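Notes on the save system in Hamton, the farm game from Prultari. Thread, long one.

28 Dec 2021

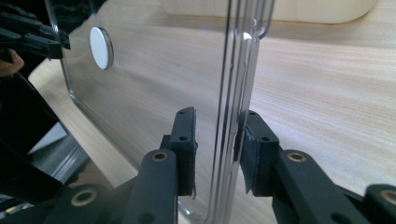

Hamton keeps two separate records of your farm and they don't update together. One holds the land: soil state, crops, fences, buildings. The other holds everything that moves, so animals, carts, hired hands and the contents of your pockets. Think of a clear plastic case standing on a pale table, where the wood grain shows through the wall and you can take it for part of the case. The pause menu is like that. It displays the land record, and you read the moving record through it as though they were one thing. They get written at different times.

The land record is written when you sleep. The moving record is written when you cross a map border. If you quit from the yard after sleeping, the game loads today's land with animals from your last border crossing.

Most players never notice. You notice if you sell a cow, sleep, and quit without leaving the home map. On reload the cow is back and so is the empty stall upgrade you bought with the money. The coins belong to the moving record, so they revert too. You end up with the upgrade and the cow, and your old balance.

Before anyone gets excited: this was limited in the May patch. The game now compares the two records at load and if the stall count and the herd count disagree by more than one, it rolls the land back as well. You lose the day.

A difference of one still passes. I have repeated it on a fresh farm and on my main farm with the same result. I don't use it on the main farm.

Crops next. Each tile stores a moisture value from 0 to 100. Watering by can sets it to 100 regardless of the can tier. The tier only changes how many tiles you cover per swing. The in-game text says the copper can "waters deeper." There is no depth value anywhere in the tile data.

Moisture drains overnight, and the drain depends on what is planted and what is planted next to it. Beans drain the least. Squash drains its own tile and pulls from the four tiles it touches. It doesn't pull diagonally.

So a checkerboard of squash and beans is worse than it looks on paper, as every bean tile is touched by squash on all four sides. Rows are better. Two rows of beans, one row of squash, repeat. The outer bean row of each pair loses water on one side only.

Growth is checked once per night at the moment you sleep. If moisture is under 45 at the check, the plant doesn't advance. It also doesn't die. A dry plant waits until it gets a good night, with no limit that I have found, up to the season change.

That makes the early game a lot easier than the tutorial suggests. You can plant the whole lower field on day one and only water the part you want soon. The rest sits there at no cost except the seed money.

Fertilizer lowers the threshold for advancing. It doesn't add growth. If you already water every tile every day, fertilizer does nothing for you. I used it for two full seasons before I checked.

Jozefína Matoušek pointed out in the replies to my last thread that quality is rolled separately and might use fertilizer. I tested this. Quality uses the tile's history, meaning how many nights in a row the tile advanced. Fertilizer helps only if it saves you from breaking that run - so yes, indirectly, if you are a lazy waterer.

Winter storage. The barn cap is 300 units and it counts units, so a pumpkin and a single bean take the same space. Convert beans to meal before the last night of fall. A sack of meal is one unit and holds the value of a full basket.

The mill queue keeps running in winter but the mill output slot doesn't empty into the barn if the barn is full. It doesn't warn you either. The mill just stops on the current sack. Check it by hand.

Trading. There are two buyers, Halás at the river and the Cetasar depot in town. Halás pays a flat price all year. The depot price moves with how much you have sold there, and it recovers a little each night.

The recovery is a share of the gap, so it is fastest right after a big sale and slows as it gets close to full price. Waiting for the last few coins is a waste. Sell to the depot until its price drops under the flat one, then take the rest to the river on the same trip. The bridge route passes both.

Going over the bridge is also a border crossing, so it writes the moving record. If you only remember one thing for safe play: sell, cross back, sleep, quit. In that order the two records agree.

Animals have a mood value but it affects less than people say. Milk amount is fixed by age. Mood changes the hour at which the cow is ready, and a cow in a bad mood can be ready after you have gone to bed. The milk isn't lost, it carries over once. It doesn't carry over twice.

Brushing and feeding by hand both raise mood. They share one daily limit, so doing both on the same day is the same as doing one. I brush, as hand feeding uses up hay.

Oldřich Malý asked whether any of this applies to the tablet version. The save split does, I borrowed one and checked. The depot prices do. I have not tested moisture drain there and I would not assume it, the tablet fields are smaller and the row edges fall in different places.

Also unchecked: orchard trees. They don't seem to read the moisture value at all but I only have four of them and one is from the starter gift, which may have its own rules. If someone has a full orchard and keeps notes, send me the nights to first fruit with the tree type and the tile.

Corrections welcome, please say which patch you are on.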